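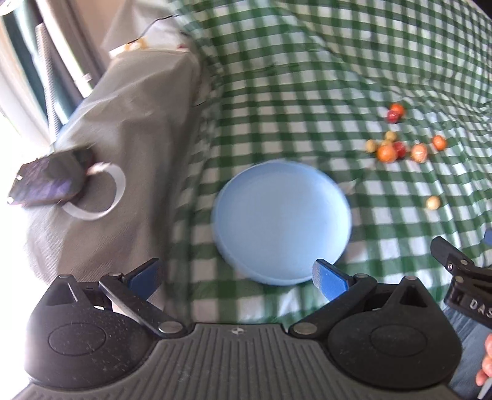 A garra de mão que montamos na oficina do Vodden tem duas articulações espelhadas, e é aí que começa a parte boa! Antes de fechar, abram bem os dedos: as almofadas azuis devem ficar afastadas, com o prato azul-claro ainda vazio.

Exercício 1 - Aproximação
Levem a garra a uma peça isolada e só depois ao grupo. Façam 30 repetições e anotem as falhas.
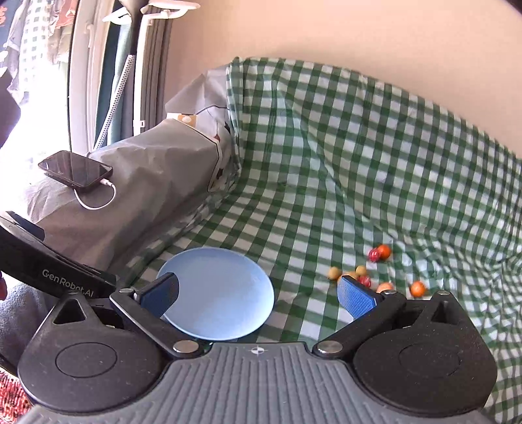
Exercício 2 - Folga nos pivôs
Apertem, repitam 50 vezes e comparem. Dúvidas com a Oliwia Bednarek.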